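Notes for session 7 - Celebrity and the gossip press

Hello all, I've typed these up from my scribbles, so forgive the gaps. If you missed last time, Edem Kpodo has a decent set of notes and says he's happy to share them.

## Where we'd got to

We'd been asking why readers care who a singer is going out with. I gave you my pet theory, that gossip lets strangers talk about money, age and manners without talking about themselves, and Ningsih quite rightly said that it doesn't explain why we remember the couples and forget the films. I've been chewing on that since!

## The Picard story

Our main case is Ysaline Picard, the soap actress, and her split from Alois Eder. You've got the cuttings in the pack. Read them in date order, please, as the tone shifts a lot between the first and the last.

The first piece, in the Nerside weekly, is 2 short paragraphs with no quotes. By September there's a "close friend", a "source on set" and somebody who "knows the family". I'd bet my lunch that at least two of those are the same person (but I can't prove it, so don't put it in an essay).

Look out for verbs too. Picard "admits", "insists" and "breaks her silence", while Eder mostly just "says". I counted them up on the train and then lost the bit of paper, so someone else can have a go.

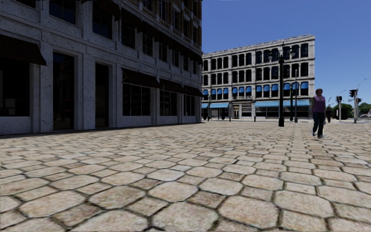 ## Who gets hold of the story

The Fetbridge paper ran it small, on an inside page. Wieser, the magazine, gave it the cover and then printed readers' letters for weeks afterwards. The letters page says it had 2,607 replies to one question, "Should she take him back?", and I'd love to know who opened them all.

Vasanthi Liyanage's chapter is good on this. She thinks the letters are the real product and the couple are more or less the excuse. I go back and forth - some of the letters are very tender about Picard herself, and I don't think Liyanage gives them enough room.

## For next time

- Read the Liyanage chapter, or the first half if you're pushed.
- Pick one cutting and underline every claim that has a name attached to it.
- Bring a gossip item of your own, any decade, print or online. No royals, we did them to death.

Essays are around 2,000 words, due 6/14/18. Titles are on the sheet and you can make up your own if you ask me first. The Plakness interview is still missing its last page in some packs, so check yours.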